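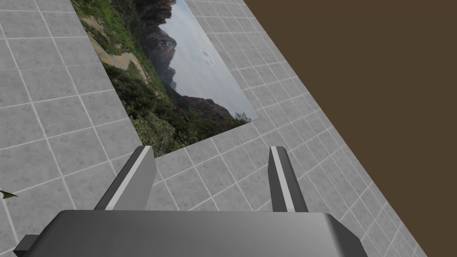
Hi, I'm Saskia Tomoana, and I run the open days at Hollel. We're a small robotics school, and I still get giddy when the doors open! Visitors start in the simulator (grey tiles, a gripper, a big mountain picture lying flat to steer by) and most people want a second go before I've finished explaining the first. Wiremu Prendergast teaches the evening classes and will happily talk about finger spacing until you beg for tea.

Our next open day is 08/01/2026, free, doors at 2, room 211. Then another in April. Bring the kids!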